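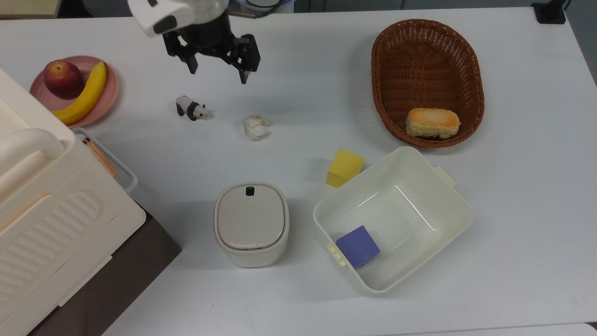
Print this page | E-mail this page

Minutes, November meeting, Indance parents' group

We started late again (my fault, I had the key!) with 14 of us in the room. Last month's minutes were fine apart from the spelling of Kullo, which I've fixed.

Money -- we have $3,637 after paying for the hall. Costumes are still owed to Binix and I said I'd chase the invoice.

Winter show: long talk about the MacDonald Hall stage, which is narrow for the big tap number. I'd like to try it in two lines first. Agreed, 11 for and the rest not bothered either way.

Carpool list goes up Friday. Please put your own name on it, I can't read texts while driving!

Finished at 8:40.

Recent items
Tap shoe swap
Show tickets: row 19 added
October minutes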